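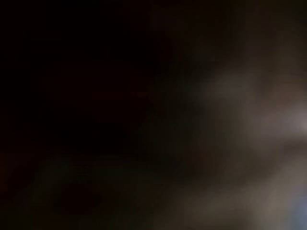

Wrist view, packing line, Closcombe

Robots at Closcombe: your questions

We've had a lot of great questions since the arms started up on the packing line, at the open house and on the sheet by the break room. Keep them coming!

What do the robots do?
They pick finished parts out of the trays and set them into cartons. We have six arms, all on the Zavutent line. Inspection, labeling and anything fragile is still done by hand.

Is anyone losing their job?
No. Everyone who packed on Zavutent before the change still works here. Most moved to inspection or machine setup, and 13 people have trained as cell operators, with another class starting in January.

What does a cell operator do all day?
A bit of everything, and that's what people seem to like about it. You load trays, clear jams, swap grippers between orders and check the wrist views when an arm stops and asks for help. There's a lot of problem solving (and a lot less lifting!).

Do I need to know how to code?
Not at all. The training is 30 hours, paid, on your regular shift. You learn the touch screen, the safety stops and how to teach a new pick by moving the arm yourself. Teaching your first pick is really fun.

How fast are they?
Our best shift so far was 585 cartons from one arm. A good hand packer can still beat that on mixed orders.

Are the wrist cameras recording us?
The cameras are there so the arm can find parts. Pictures are saved when a pick fails, and they are never used for attendance or reviews.

What if an arm does something odd?
Hit the stop. Any stop, any time, and you won't be in trouble for it. Then call the cell operator.

Will other lines get them?
Sugiyama is next if the trial goes well. Zirncombe stays manual, as the parts there are too floppy for the grippers we have.

How do I sign up for training?
Tell your shift lead or add your name to the list outside the training room. No experience needed, and all shifts are welcome.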